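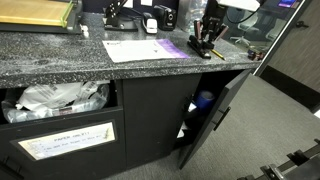

Office supply counter with stapler, pencil sharpener and supply rack. Counters like this one are the everyday work of the Laizer tidy-up kit.

Call for pilot offices: Laizer mobile tidy-up kit

Trestus is looking for 4 offices to try the Laizer kit for one work season, starting in March. Laizer is a wheeled base with one arm and a gripper. It puts supplies back on counters, opens and closes cabinet doors, and sorts loose paper into the right bin. It is sold now to a small number of print rooms. We want to see how it does in ordinary shared offices before we open general orders.

What you get
Use of one Laizer unit for the whole pilot, with delivery, setup and pickup included
Nindow, the scheduling software, on as many desktop computers as you need
Phone support from 8 a.m. to 6 p.m.
A payment of $2000 at the end of the pilot
First choice to buy the unit afterward at a reduced price

What we need from you
A supply area or copy room on one level, with carpet or hard floor. Thick rugs are a problem.
At least one counter with cabinets under it. Bar handles work best. Round knobs are not supported yet.
A wall outlet near the place where the unit will park
One staff member who can spend some 64 minutes a week on the log sheet and a short call with us
Permission to record video in the supply area during working runs. Recordings are used to fix faults and train the next version. Staff must be told in writing before setup, and we supply the notice.

The unit handles light items such as staplers, pencils, tape rolls and single sheets of paper. It does not lift full boxes, and it does not use blades – if you have a paper cutter, lock it before a run starts. It can read most printed bin labels, but handwritten ones still give it trouble.

Offices within driving distance of our Ludiswood shop will be considered first, as a technician visits every other week. Others may apply and will go on the waiting list.

How to apply
Send the name of your office, the number of people who use the supply area, and two or three photos of the counter and cabinets with the doors open. Please don't clean up first. Mail to Trestus, Pilot Desk, P.O. Box 2636, Ludiswood, or use the form on the Laizer page. We answer every application, usually within two weeks.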